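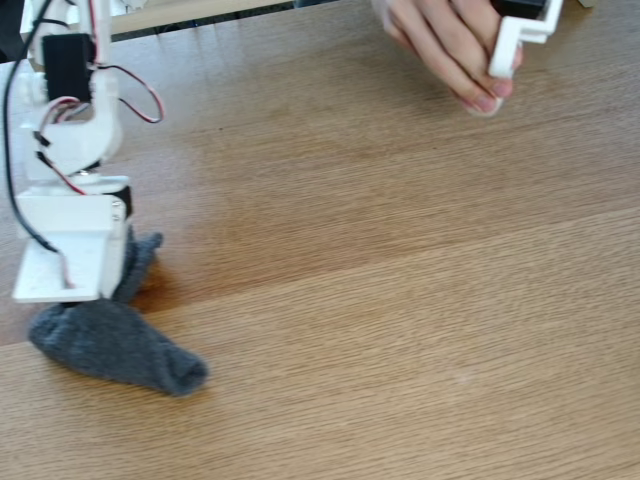
By Trefor Lloyd | November | 12 comments

Print this page | E-mail to a friend

How to Give Feedback After a Workplace Strengths Survey

If your company has run a strengths survey, someone has to sit down with each person and go over the results. In a lot of offices that job goes to a team lead who has never done it before. The steps below cover one feedback meeting from start to finish. They work with most surveys that give a written report and a set of scores.

Before the meeting

Read the report twice. On the first pass, just read it. On the second, mark two or three places where you would like to hear more. Don't mark every low score. A report with 52 items will always have some low ones, and most of them don't mean much.

Book a room with a door and set aside an hour. Mid-morning is good. Avoid the last slot of the day, when people want to get home and will agree with anything.

Send the person their own copy the day before. I used to hand it over at the start of the meeting and then watch them read while I tried to look busy. Don't do that.

Starting off

Say who else will see the results. If the answer is "only you and me," say so. If HR keeps a copy, say that too. At Nenside we had a round where this wasn't made clear, and 33 people sat through their meetings thinking the scores would go toward their annual review. They didn't say much.

Then ask, "What did you recognize in this?" and wait. Count to ten in your head if you have to.

Going through the scores

Stay away from labels. "You scored high on planning" is fine. "You're a planner" closes the subject, and people tend to repeat it about themselves for years.

Explain what the numbers are measured against. A score of 71 on a percentile scale means the person scored higher than 71 percent of the comparison group. It does not mean they got 71 percent of the questions right. Expect to explain this more than once.

When someone disagrees with a result, ask for an example from work. Saqib Zaidi, who trained me at Cadix, would write the example in the margin next to the score and leave both standing. I still do it that way. A survey is one afternoon's answers - the person has known themselves a good deal longer.

If a person gets upset, stop going through the report. Offer a break or another date.

Closing the meeting

Ask the person to pick one thing to try in the next month. It should be small enough to describe in a sentence, such as "I'll send the agenda out before the meeting." Write it down in their words.

Set a time for a second talk, 20 minutes at most, four to six weeks later. Put it in both calendars before you leave the room.

Afterward, keep your notes with the report and nowhere else. If the person asks to see them, show them.

Share | 312 shares

Search this site: Enter keywords Go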